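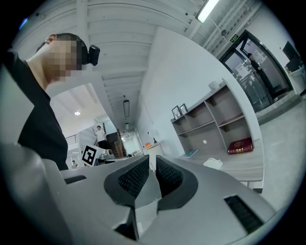

Woran erkennt der Zoll, ob eine Ware aus einem bestimmten Land stammt?

Maßgeblich sind die Ursprungsregeln, die für den jeweiligen Zweck gelten. Der Ort, von dem aus die Ware verschickt wurde, reicht als Kriterium nicht aus. Geprüft wird, wo sie gewonnen oder hergestellt wurde und wie weit die Bearbeitung dort ging.

Einführung in die Außenwirtschaft
Sitzung 11: Warenursprung und Präferenzen
Dozentin: Pramila Pant
Stand der Unterlagen: 21. April 2024

Die Sitzung setzt die Grundbegriffe aus dem Zolltarifteil voraus, vor allem die Einreihung in Kapitel, Positionen und Unterpositionen. Wer dort gefehlt hat, sollte die Einreihung vorher nacharbeiten, weil fast jede Ursprungsregel an der Position der Ware ansetzt.

1. Zwei Arten von Ursprung

Das Zollrecht der EU unterscheidet zwischen nichtpräferenziellem und präferenziellem Ursprung. Eine Ware kann beide haben, und beide können auseinanderfallen.

Der nichtpräferenzielle Ursprung wird für handelspolitische Maßnahmen gebraucht, etwa für Antidumpingzölle, Kontingente oder Einfuhrverbote. Er wird in der Regel durch ein Ursprungszeugnis belegt, das in Deutschland meist die Industrie- und Handelskammern ausstellen. Sind mehrere Länder an der Herstellung beteiligt, kommt es auf die letzte wesentliche, wirtschaftlich gerechtfertigte Be- oder Verarbeitung an.

Der präferenzielle Ursprung entscheidet darüber, ob eine Ware zu einem ermäßigten Zollsatz oder zollfrei eingeführt werden kann. Grundlage ist ein Freihandelsabkommen oder eine einseitig gewährte Begünstigung, zum Beispiel für Entwicklungsländer. Die Regeln stehen im Abkommen selbst, in einem Protokoll oder in einem Anhang, und sie unterscheiden sich von Abkommen zu Abkommen. Ein Erzeugnis kann also beim Verkauf nach Land A begünstigt sein und beim Verkauf nach Land B nicht, obwohl es vom selben Band kommt.

Die Angabe »Made in Germany« gehört in keine der beiden Gruppen. Sie ist eine Warenmarkierung und wird nach Wettbewerbs- und Markenrecht beurteilt. Im Seminar wird das regelmäßig verwechselt.

2. Vollständig gewonnene Erzeugnisse

Am einfachsten sind Waren, die ganz in einem Land entstanden sind: geerntetes Getreide, dort geförderte Mineralien, dort geborene und aufgezogene Tiere. Bei Fisch von hoher See kommt es auf das Schiff an, unter anderem auf Flagge, Registrierung und Eigentumsverhältnisse. Für Industriewaren spielt diese Gruppe kaum eine Rolle, weil fast immer irgendein Vormaterial von außen kommt.

3. Ausreichende Be- oder Verarbeitung

Enthält eine Ware Vormaterialien ohne Ursprung, muss sie ausreichend be- oder verarbeitet worden sein. Was ausreicht, steht in den Listenregeln. Drei Typen kommen häufig vor:

Positionswechsel: Alle Vormaterialien ohne Ursprung müssen in eine andere Position des Tarifs gehören als das Enderzeugnis.

Wertregel: Der Wert der Vormaterialien ohne Ursprung darf einen festgelegten Anteil am Ab-Werk-Preis nicht überschreiten.

Bestimmter Vorgang: Verlangt wird ein konkreter Herstellungsschritt, etwa Spinnen und Weben bei Textilien oder eine chemische Reaktion bei manchen Chemieprodukten.

Manche Regeln verbinden zwei Bedingungen, andere lassen die Wahl. Auf die Wörter »und« und »oder« in der Listenspalte ist deshalb genau zu achten.

Daneben gibt es die Minimalbehandlungen. Umpacken, Sortieren, einfaches Zusammenstecken oder das Anbringen von Etiketten verleihen keinen Ursprung, auch wenn die Listenregel rechnerisch erfüllt wäre.

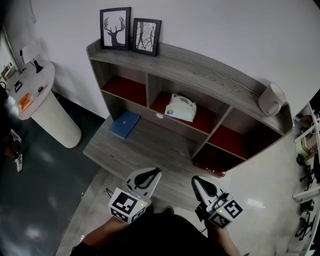

4. Rechenfall: Pumpe der Firma Jeltevora

Jeltevora fertigt in der EU eine Pumpe und verkauft sie an den Händler Marcombe in einem Partnerland. Das Abkommen in unserem Fall erlaubt Vormaterialien ohne Ursprung im Wert von bis zu 40 Prozent des Ab-Werk-Preises. Eine weitere Bedingung gibt es nicht.

Ab-Werk-Preis der Pumpe: 2000 Euro
Motor, Drittland: 620 Euro
Dichtungssatz, Drittland: 95 Euro
Gehäuse der Firma Stiler, EU-Ursprung nachgewiesen: 410 Euro

Die Grenze liegt bei 800 Euro. Motor und Dichtungssatz ergeben zusammen 715 Euro, also 35,75 Prozent. Die Regel ist eingehalten, die Pumpe gilt als Ursprungsware der EU.

Nun steigt der Preis des Motors auf 730 Euro, der Verkaufspreis bleibt gleich. Die Vormaterialien ohne Ursprung kosten dann 825 Euro, und der Ursprung geht verloren. An der Fertigung hat sich nichts geändert. Unternehmen müssen ihre Kalkulation daher auch während eines laufenden Liefervertrags beobachten.

Ein zweiter Punkt betrifft das Gehäuse. Fehlt die Lieferantenerklärung von Stiler, muss Jeltevora das Gehäuse wie ein Vormaterial ohne Ursprung behandeln. Mit den ursprünglichen Preisen kommt man dann auf 1125 Euro und liegt weit über der Grenze. Der tatsächliche Herstellungsort hilft nicht weiter, solange der Nachweis fehlt.

5. Kumulierung

Kumulierung bedeutet, dass Vormaterialien aus einem Partnerland wie eigene Ursprungswaren behandelt werden dürfen. Bei der bilateralen Kumulierung gilt das nur zwischen den beiden Vertragsparteien. Bei der diagonalen Kumulierung sind weitere Länder einbezogen, sofern zwischen allen Beteiligten Abkommen mit gleichen Ursprungsregeln bestehen. Käme der Motor aus dem Land von Marcombe und läge ein gültiger Nachweis vor, würde er in der Rechnung oben nicht mitgezählt.

6. Nachweise

Je nach Abkommen sind eine Warenverkehrsbescheinigung EUR.1, eine Ursprungserklärung auf der Rechnung oder eine Erklärung zum Ursprung durch einen registrierten Ausführer vorgesehen. Innerhalb der EU wird der Ursprung mit Lieferantenerklärungen weitergegeben, einzeln oder als Langzeiterklärung. Stellt sich eine Erklärung bei der Nachprüfung als falsch heraus, kann der Zoll im Einfuhrland nachgefordert werden. Häufig folgt dann ein Streit zwischen Käufer und Verkäufer darüber, wer ihn trägt.

Zur Vorbereitung auf die nächste Sitzung

Im Mai übernimmt Ainhoa Sepúlveda den Block zu Zollwert und Lieferbedingungen. Bitte dafür den Rechenfall aus Abschnitt 4 mitbringen, er wird mit anderen Transportkosten weitergeführt. Ein Taschenrechner genügt, die Listenregeln liegen als Kopie im Seminarordner.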